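Bench notes, December, started 9.40

Ring resizing and the Dastent plating batch

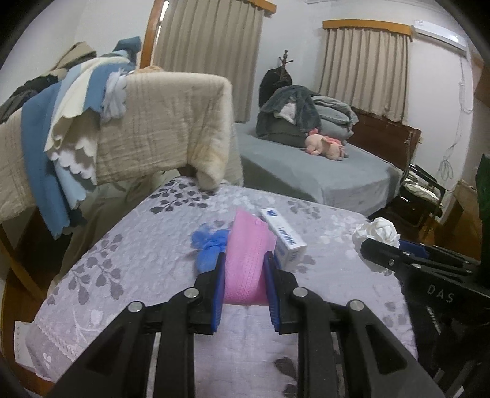 Grukimen wrote back overnight that the bands came up too yellow last time and they would like the next lot closer to the sample ring, even if it means a thinner coat. They also asked whether the inside of the shank could be left unplated. I've said yes to the first and no to the second. An unplated inside marks the finger on the cheaper alloy and we get them all back in spring.

Dastent bath made up fresh. Ran 8 test bands at the usual current, pulled them at 235 seconds. Colour is much nearer the sample, slightly pink under the bench lamp and fine by the window. Two had a dull patch by the solder seam. Stripped both, went over the seam again with the fine wheel, replated. One is good now. The other still shows a line if you tilt it, so it goes in the scrap tin.

Resizing: the half-round bands from Kovács are harder than they were. Took one up a size and a half on the stretcher and it split at the hallmark. Annealed the next one first and it went up cleanly. From now on anneal every Kovács band before stretching, whatever the job card says. Cutting in a piece is still the better way for anything over two sizes.

Stone setting not started. The Atavitz order is short of claws in the small size, 351 on the delivery note and almost a third of them the wrong gauge. Put those back in their bag and wrote the gauge on it. Please don't tip them into the drawer.

Scrap weighed before lunch and entered in the book. Running total for jump rings used this year is 2,729, which matches the stock sheet for once.

14.15. Second run, same bath, longer rinse between the strike and the main coat. No dull patches. I think the rinse was the trouble all along but want another batch before changing the card.

Still to do: new felt for the polishing spindle, ring mandrel needs checking against the gauge set, reply to Grukimen with the two sample bands.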